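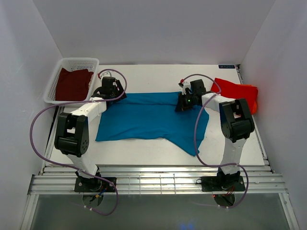 Product Review: Tapsell White Work Surface for Folding and Sorting

Prepared by Carol Mellor, Equipment and Furnishings Desk, Drukier

Purpose of the review

Drukier operates a garment reuse service which receives, folds and redistributes donated clothing. Folding is the largest single task in the building, and the surface on which it is done has a direct effect on the quality of the finished stacks. In July the Furnishings Desk was asked to assess the Tapsell white work surface, one of two tops under consideration for the new sorting room. The other, from Hilinico, will be covered in a separate report.

The review addresses the top as a place to spread, fold and stack soft goods. It does not consider its use for pressing, sewing or cutting, all of which are carried out elsewhere in the building.

The surface was in use for 17 working days. Reviewers were Holger Bakke, Shagufta Swati and Zahira Pelupessy, each of whom kept a short written log. A total of 234 garments passed over it during that period, most of them cotton T-shirts, with a smaller quantity of towels and light sweatshirts.

Delivery and setup

The top arrived in one carton with adequate corner protection. The printed instructions are brief, and the drawing on the second page shows the fixings in the wrong order. Mr. Bakke identified the error before any harm was done, and the supplier has been notified. Two people are required to lift the top into position. Once fixed, it did not shift or rock in normal use.

The protective film should be removed slowly, beginning at a corner. Small pieces left under the edge attract lint and are tedious to pick out later.

Folding performance

The finish is matte. Glossy tops tried in the past allowed lightweight shirts to slide away from the hands during the final fold, which meant that each shirt had to be held down with a forearm. On the Tapsell top a T-shirt can be laid flat, smoothed from the neckband toward the hem and turned in at the sides without creeping. Ms. Swati recorded that sleeves stayed where they were placed, and that she no longer needed to correct the first fold after making the second.

Heavier fabrics gave more mixed results. Towels grip the finish well, to the point that a large one must be lifted and set down again if it has been placed crookedly. Sweatshirts with brushed backs behaved in much the same manner. This is a minor complaint, although staff who fold towels all morning will notice it.

The depth of the top is sufficient for an adult shirt to be opened fully in the middle with sorted items kept toward the back. Reviewers settled on an arrangement with a basket in one rear corner and unsorted pieces in the other. Ms. Pelupessy tried the basket at the front for several days and found that it interfered with the sleeves.

Color and visibility

White was requested by the sorting team, and the choice proved sound for colored garments. Strong colors such as red and teal stand out clearly, and a folded edge can be judged for straightness at a glance. Collar labels are easily located, and loose threads from dark fabrics show up at once. 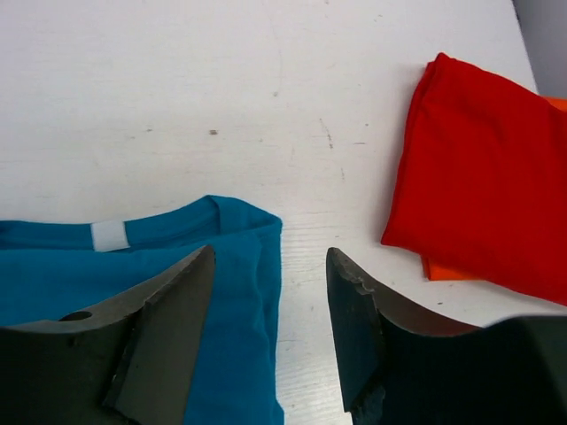 The finish is less forgiving of its own marks. A fine grain, similar in appearance to wood, runs through the white and softens the look of the top at a distance, but it does not conceal specks, scuffs or gray scratches. Purchasers who expect a surface that looks new after regular handling will be disappointed. None of the marking noted in the logs could be felt through a cotton shirt, and no garment was reported as snagged. The objection is therefore one of appearance, although it should be weighed in any room open to visitors.

White garments are more difficult. A white shirt on a white top offers little contrast, and two of the three reviewers asked for a darker mat to use with bed linen and school shirts. A mat of this kind is not included and would need to be purchased separately.

Cleaning and upkeep

A damp cloth and mild soap removed ordinary dust and lint. Light smudges came away with a second pass. Scratches do not respond to cleaning, and abrasive pads should not be used in an attempt to reduce them. The Furnishings Desk recommends the following routine:

Wipe the top at the start of each shift and let it dry before placing any clothing on it.
Check for specks and crumbs before laying out light-colored fabric.
Lift baskets when moving them. Do not drag them.
Remove pins, badges and loose metal fasteners at the receiving counter.

Baskets with hard plastic feet deserve attention. Felt pads were tried under one of them for 8 days and stayed in place, and the reviewers would like to see them fitted as standard.

Comparison with the present tables

The existing Prorora tables have a speckled gray top, which hides wear very well and hides lint equally well. Several stacks have gone out over the years with dark fluff on the underside of the bottom shirt. On the white top such fluff was seen and removed before folding. The Prorora edge, on the other hand, is rounded and more comfortable to lean against. Ms. Pelupessy, who is the tallest of the reviewers, considered the Tapsell edge too sharp at the hip - a point on which Mr. Bakke disagreed.

Ratings

Stability: very good
Fabric handling, T-shirts: very good
Fabric handling, towels: fair
Visibility of colored garments: very good
Visibility of white garments: poor
Resistance to visible marks: fair
Instructions: poor

Recommendation

The Furnishings Desk recommends the Tapsell top for the T-shirt and mixed-color stations. It is not recommended for the linen station unless a contrasting mat is supplied. The overall score is 19 out of a possible 25, with most of the lost points attributable to surface marking and to the instruction sheet.

Requests to view the reviewers' logs may be directed to Naveed Sethi at the Drukier front office. The Hilinico report will follow when its trial period has ended.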